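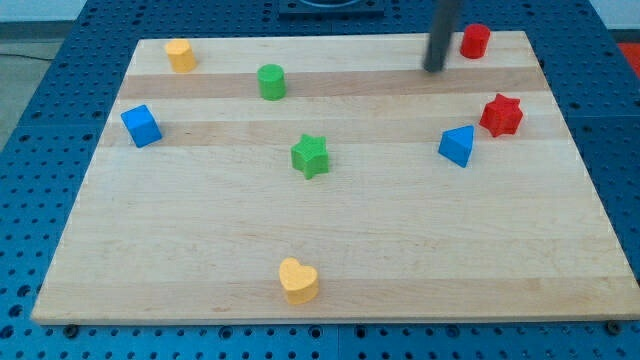

Chapter 11
Sorting, Matching, and the Language of Shape

Before you begin

If you have come to this chapter straight from the one on counting, you may want to take a breath first. Counting asks children to pay attention to how many. Sorting asks them to pay attention to what kind, and that is a bigger and looser question than most of us remember from our own early years in school. A child who is handed a small pile of blocks and told to "put the ones that go together in a group" has a good deal of thinking to do before a single block moves. Go together how? By color? By shape? By which ones stand up and which ones fall over? By which ones she likes?

We have taught this unit many times, in sunny rooms and in basement ones, and we still find it the most enjoyable stretch of the year. It needs very little in the way of supplies. A handful of small wooden blocks in a few colors and a few shapes will carry you a long way, along with a board or tray to put them on.

What you will learn in this chapter

By the time you reach the review pages you should be able to explain the difference between an attribute and a value, choose a set of blocks that can be sorted in more than one way, ask open questions that let a child make up the rule, and write down what a child did in plain words that another teacher could follow. You will also plan one short sorting session of your own and try it out, if you have children handy to try it with. (Those of you taking this course at a distance may borrow a niece or a neighbor.)

Words to know

Attribute: a way in which things can be alike or different. Color is an attribute. So is shape, and so is size.

Value: one particular answer to the question an attribute asks. Red, blue, green, and yellow are values of color. Cube, cylinder, and star are values of shape.

Set: the whole group of objects you have put out for the child to work with.

Rule: the reason a child gives, in words or in action, for putting things together.

Stray: an object that fits none of the groups a child has made. Strays are very useful and we will have a lot to say about them.

11.1 A small set, looked at closely

Take another look at the blocks at the opening of the chapter. They sit on a maple board, and we would like you to resist tidying them in your head for a minute. There are eight of them, which is a comfortable number for a four- or five-year-old. Three are cylinders, and each cylinder is a different color: yellow, green, and red. There are also stars, a blue cube, and a blue triangular prism.

Now suppose a child sorts by color. Green gives her a cylinder and a star. Red gives her a cylinder and a star as well, and blue gives her the cube and the prism. Yellow leaves her with the cylinder and the heart, which share only color, and many children find this bothersome. Some will leave it alone. Some will push it over to the green because the two "look friendly," as one child in our Leltstead classroom put it, and some will announce that yellow is finished and go on to something else.

Suppose instead she sorts by shape. The cylinders make a fine strong group right away. Then come the stars, and the stars are where the good talk starts. The green star has five points and the red one has six. Are they the same shape? A child who has only ever been asked for "the star" will put them together without blinking, and she is right to. A child who has lately learned to count points may want to keep them apart, and she is right too, provided she can say why. We urge you not to settle the matter for them. Let the two children look at each other's groups and talk it over, even if it takes the rest of the session and the snack gets pushed back a little.

The cube and the prism bring up a different sort of question. By color they are a pair. By shape they are two strays, unless the child decides that both of them belong with "the ones with flat sides." That is a real rule and a rather grown-up one. When you hear it, ask her whether anything else on the board has flat sides, and then wait. The waiting is harder than it sounds.

11.2 Choosing a set of your own

Many classrooms buy their blocks ready-made, and there is nothing wrong with that. The trouble with a large boxed set is that it is often too even. If every shape comes in every color, each sort works out perfectly, and the child never meets a stray. We like to take a big set and thin it out. For years our own center in Skimbridge used a boxed set of 30, and the best sessions we had came after a good many pieces had gone missing under the radiator.

When you put together a set, try to see that at least one color shows up in more than one shape, and at least one shape in more than one color. Leave one value with only a single block to its name. Put in two blocks that are nearly alike – the two kinds of star do this nicely – so that somebody has a reason to look twice. And keep the whole thing small enough to see at a glance.

A plain surface helps a great deal. Pale wood is pleasant, since bright blocks show up well against it, but a tray or a sheet of brown paper will do. The edge matters more than the material. Children like to know where the work stops, and a block that rolls off the board (it will be a cylinder, you may count on it) is then plainly off the board and can be fetched back.

11.3 Asking the question

How you open the session shapes nearly everything that follows. Compare these two openings.

"Can you put all the red ones here?"

"Which of these would you like to put together?"

The first has its place, especially with children who are still learning the names of colors, or who are learning them in a second language. But it hands over the rule already made. The second leaves the rule to the child, and you will have to live with whatever she comes up with. She may make one long line. She may build a tower with a star on top and tell you it is sorted. Write it down, ask her to tell you about it, and save your opinion for later.

Try it yourself

Gather eight small objects from your kitchen or desk drawer. Sort them once by any attribute you like, and write the rule on a slip of paper. Mix them up and sort them again by a different attribute. Keep going until you can't think of another rule, and then find one more.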